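Started breaking down the boxes in the back hall this morning. There are a lot of them. Going to post as I go, mostly so I keep going.

Background for anyone new: I moved the shop stock out of the Tokimham unit in April and everything came here in cardboard. 1,616 pieces of glassware and kitchen stuff, all unpacked now, all on shelves. The boxes never left.

Recycling pickup takes cardboard only if it is flat and tied. They left my last pile at the curb because three of the boxes were still standing up. Fair enough, it is on the sticker on the bin.

I have three kinds of box to deal with. The Mamo ones are thin and fold flat if you look at them. The Plorska ones are double wall and glued hard. The rest are odds and ends from the grocery store.

Mamo first, to get the floor back. Slit the tape on the bottom, push the sides over, done. I had a stack up to my knee before my coffee was cold.

For tape I use a dull butter knife. A box cutter goes through the tape and then into the flap, and then you can't use the box again. I want to keep a few good ones for shipping.

Paper tape can stay on. Plastic tape comes off. My hauler is strict about it, yours might not be. Check your own list.

Plorska boxes are slower. The top flaps are fine but the glued seam up the side doesn't want to let go. I open the top, find the flap with the crease in it, and pull that down and in toward the middle of the box before I touch anything else.

If you pull by the tip it tears. You get a little frayed end and the rest stays put. Go back up closer to the fold where the board is stiffer and pull from there.
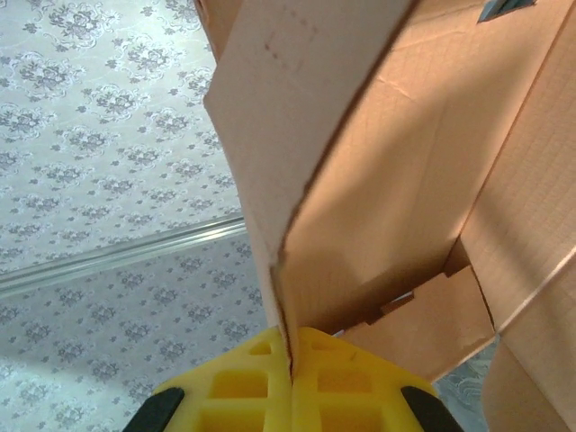
Then once the flaps are loose, I press along the fold lines with the side of my hand. Double wall board has a memory. If you don't crease it properly it springs back up and the bundle gets fat.

Inserts are their own job. Some of these have notched dividers that slot together. Lift them straight up and they come apart in one go. Pull sideways and you will be picking bits of brown paper off the rug all afternoon.

Someone asked why I don't just stomp on them. I did that the first year. It flattens the box but it doesn't flatten it evenly, and the stack slides. I had one go over on the stairs.

Break for lunch. Grilled cheese. The cat is in the one box I was saving for last.

Back. Sorting the flat ones by size now. Biggest on the bottom, longest side facing the wall. Small ones go in the middle of the stack so the twine has something solid at both ends.

Twine note: I bought a 400 foot roll from Fustuvby and it's the decent kind, it doesn't cut into your fingers. Two loops each way, knot on top. Anything thicker than my forearm is long gets split into two bundles — I learned that carrying one down to the curb in the rain.

Keeping 6 boxes whole. They go on the top shelf in the hall closet, one inside another, flaps folded in. That is the limit. Last time I kept everything "in case" and lost the closet for the winter.

For the person who asked about stains: marks from a pen or a bit of dirt are fine to recycle. Grease isn't, so the pizza boxes go in the trash here. Wet cardboard I dry out on the porch first.

Also pulled the packing paper out as I went. The clean sheets get smoothed and stacked under the sink for wrapping glasses. The crumpled ones went in the paper bin. The foam corners I have no plan for yet. If you have a use for foam corners, tell me.

The hall is nearly clear. I can see the baseboard, which needs painting. Not today.

I had put off this job because I pictured it taking the whole weekend. It has taken one morning and part of an afternoon, with lunch in it.

Somebody wanted to know how much stock I could store if I used the hall properly. The old unit held 2,000 pieces and felt full. The house will never do that and I don't want it to. I would like to be able to get to the washing machine.

Last bundle is tied and by the door. The cat's box is still in the hall. I'll do it after dinner.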